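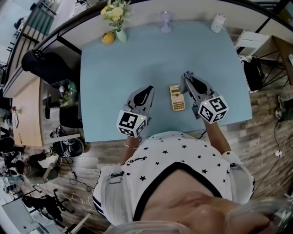
Tavion Alcantara wanted to know, after the last lecture, how the air can cool on its way up a hill if no heat is leaving it. A lovely question, and most of these notes are my attempt at a proper answer. Read them before the practical, and please have a go at the worked problem first on your own!

Weather and Climate, handout 6: Rising air, cloud base and the rain shadow

Why rising air cools

Pressure falls with height, so a parcel of air going up finds less and less pushing back on it. It expands. Expanding means shoving the surrounding air out of the way, and the energy for that comes out of the parcel's own store, so its temperature drops. We call this adiabatic cooling (no heat swapped with the outside). You have met it if you have ever let down a bicycle tyre and felt the cold air at the valve.

For unsaturated air the rate is very steady: 9.8 degrees C per kilometre, the dry adiabatic lapse rate. It works in reverse too. Bring the parcel back down and it warms by the same amount.

Where the cloud starts

The dew point of the parcel also falls as it rises, but slowly, by a little under 2 degrees per kilometre. So the temperature chases the dew point and closes on it at 8 degrees per kilometre. Where they meet, the air is saturated and cloud forms. A handy rule:

height of cloud base in metres = 125 x (temperature minus dew point, at the ground)

I love this rule. Two readings from a school weather screen and you can say how high the bottom of a cumulus cloud is, usually to within a hundred metres or so on a breezy afternoon. It does badly at night and in fog, when the air near the ground is not well mixed.

Above the cloud base

Once water starts condensing it gives out latent heat, and the parcel cools more slowly. The saturated rate changes with temperature. Use 5 degrees per kilometre for this course, but remember that in very cold air it creeps up towards the dry value, there being so little vapour left to condense.

Worked problem: the Conidport ridge

Air arrives at sea level at 14.0 degrees with a dew point of 7.6. It is pushed over a ridge 1600 metres high and comes down to sea level on the far side. All the condensed water falls out as rain on the way up.

Cloud base: 125 x 6.4 = 800 metres.
Temperature there: 14.0 - 7.8 = 6.2 degrees.
Temperature at the top, after another 800 metres at the saturated rate: 6.2 - 4.0 = 2.2 degrees.
Back at sea level, dry all the way down: 2.2 + 15.7 = 17.9 degrees.

Nearly 4 degrees warmer than it began, and drier as well. There is your foehn wind!

To try before the practical

Repeat the sum with a dew point of 10.8. Does the far side end up warmer or cooler than before?
Then suppose no rain falls and the cloud droplets are carried over the top. What changes?

Shoshana Mercado has the tephigram sheets for anyone who missed them in November.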